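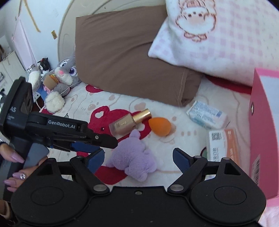

Wallar will open its fourth home textiles store on 8 August 2024, with a sales floor given over almost entirely to bedding for teenagers and young adults. The shop, in the Osow shopping center, will carry 58 blanket designs and a full range of pillows, sheets and throws. Prints lead the new season. A white fluffy blanket with large red hearts, faint pink rabbit outlines and small paw prints goes with a plain brown pillow or with a white one in pink gingham check, and a cream headboard suits either.

"Our customers do their makeup on the bed, study on the bed and keep their plush toys there," said Sabina Štěpánek, head of buying at Wallar. "A bottle of foundation and a sponge will end up on the blanket sooner or later. We asked our suppliers for covers that can go in a home washing machine."

All blankets in the Sirkus line can be washed at 40 degrees and are sold in single and double sizes. Pillow covers are sold separately, so that patterned and plain pieces can be mixed – the company says most shoppers buy one of each.

The Osow store covers 2,483 square feet and was fitted out by Dambrauskienė, a family joinery firm that also built the display beds. It will employ nine people.

"We wanted made-up beds, with things on them, and fewer shelves," said Benedicta Dogbe, who will manage the store. "People can sit down and feel the fabric."

Shoppers who bring in used bedding during August will receive a voucher toward any Sirkus blanket. Clean blankets and pillow covers in any condition are accepted at the counter. The offer does not apply to sheets.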